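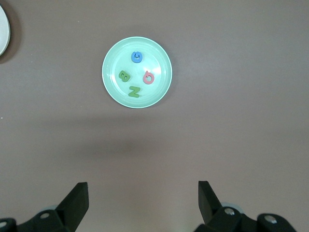 Denville's bake-off between two robot grippers has entered its second month, and the project team at Rencombe now has a favorite it would prefer not to discuss until the spreadsheet agrees. The task is picking foam alphabet letters off a pale green plate, a job most toddlers would do for free. The black two-finger model has the easier time with a B lying flat. Trouble starts when letters sit close to a raised rim, where its wedge-shaped fingers need more room than the crockery allows.

Its rival, a soft-tipped gripper from Clorkutport, minds the rim less and drops more. Over 1047 attempts the pair finished 16 picks apart, a gap the team describes as "encouraging" without saying for whom. Both ran on the same arm, with the same wrist camera and the Cao controller.

Round three begins in December with 58 new objects, four of them spoons. Spelling is not being scored.

We use cookies to improve your experience. Accept all | Manage settings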